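Beltance is a student robotics contest held each February in Staldale, in which school teams program a robot arm to sort, stack and hand over small objects on a tabletop. It grew out of an after-school club at Plondora High School and is now the liveliest event on the town's school calendar, drawing 21 teams at its latest edition.

Teams spend the fall on gripper work. Fingers, pads and mounts may be changed freely as long as the whole hand weighs no more than 700 grams, and students try out a remarkable range of shapes.
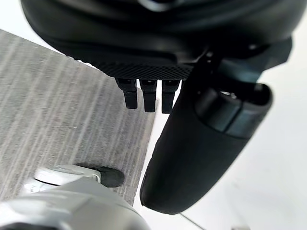
Matches last four minutes. Points are given for each object placed, with a bonus for clean handovers – the part crowds love most. The Nakajima Cup goes to the team with the highest total over three rounds. The record, a thrilling 2908 points, was set by a first-year team.

Club members also run a free summer workshop for younger students.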